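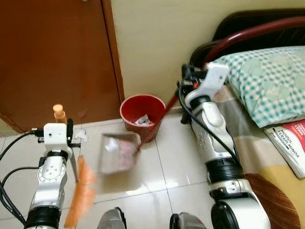
Alfie Dobson

Notebook, May. Two-arm rig, bedroom sweep set-up.

Good morning on the rig! Started with the left wrist, where the cable had been bothering me all week. With the broom in the gripper it needs far more slack than it does empty, and I'd been tying it too close to the housing. Undid both ties, re-dressed it in a wide loop and moved the lower tie 50 mm down the forearm. Ran the wrist through its whole range by hand with the drives off. No pull at the connector anywhere. Lovely.

Heidrun Baumgartner asked for the right side to match, so I did that too, though I've left the loop a bit smaller as the dustpan arm twists less. Heidrun, if you disagree, the spare ties are in the Strebel tin.

Next, grip height. We had been holding the broom well down the shaft and the head wagged like mad at the end of every stroke. Now clamped just under the end cap. You'd think that would be worse, but the bristles drag more evenly and the arm stays higher, clear of the pan handle. 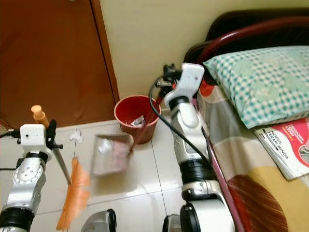 Stroke length is now 400 mm, down from 600, and I much prefer it. The short stroke leaves time for the pan arm to settle before the bristles reach the lip. Tried 500 as well and it was fine, only the elbow got nearer the bed than I like. Saved as "Hollier short" so please don't overwrite it!

Pan angle: tip the handle back a touch more than feels natural. The grout lines catch the lip if it comes in flat. I still want a proper number for this one and will take it off the joint readout tomorrow.

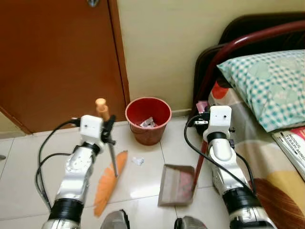
Broom left, dustpan right, paper scrap on the tiles by the bin.

To do:
Check the finger pads on the right gripper, the handle is smooth and I think they're glazing.
Re-zero both wrists after the tie change. Left done at 11.20, right not.
Ask Semis if the softer pads come in the narrow size.
Heidrun to try the short stroke with the pan held still.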